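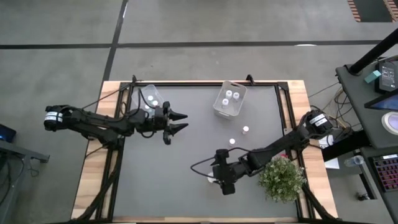 September, 9:20. Restarted the label adhesion trials on the Fillura stock after the last batch lifted at the corners. Same adhesive, new liner, same 18 mm strip width. The question is whether the peel numbers drift with dwell time or with how the strips are stored before testing. The strips went into lidded trays this time, one for each liner. Translucent bins like the two near the back edge of the worktable would also do, but the roll ends have to lie flat and ours are deeper than needed.

Conditions: room at 20 °C, humidity not controlled, logged by hand at start and end. Panels wiped with isopropanol, left ten minutes, strips applied with the 2 kg roller, two passes each way.

First set, short dwell:

- Hoekstra liner: clean release, no residue on the panel
- Genis liner: slight stringing at the start of the peel, then clean
- Old liner (control): lifted at one corner before the clamp was closed – discarded

11:40. Second set pulled after 137 minutes. Genis stringing gone. The Hoekstra trace has a saw-tooth in the middle third that I put down to the clamp, so I re-seated it and ran a spare strip. Saw-tooth gone. First Hoekstra trace of this set is marked void in the log.

Bottles next. Curved surfaces are where the complaints came from, and flat panels say very little about them. 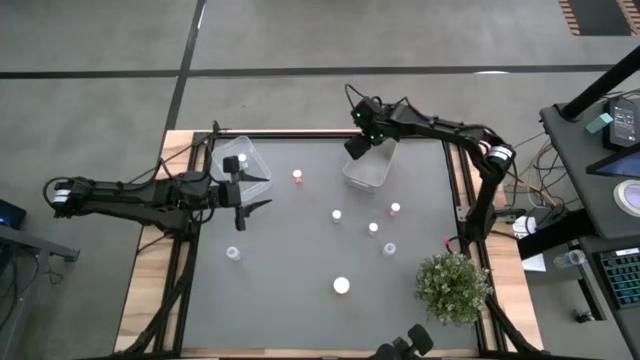

*Small white bottle in a clear container, upper left of the mat.*

Curved set notes:

1. Cut the labels across the roll. Along the roll they keep the curl and the leading edge flags within the hour.
2. Apply from the center outward with a thumb, no roller. Pressure is not repeatable – record flagging only, no peel force.
3. Check the edges under the lamp at low angle. Anything over 1 mm counts as a flag. 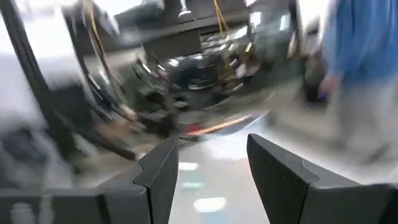
## Open points

- Peel count on the Politlow sheet stands at 236. It includes the discarded control, so correct before sending.
- Load cell zero moved slightly between sets. Re-zero before each liner.
- Need a second roll of the Genis liner from a different lot.
- Long dwell set stays on the panels overnight. Pull first thing, before the heating comes on.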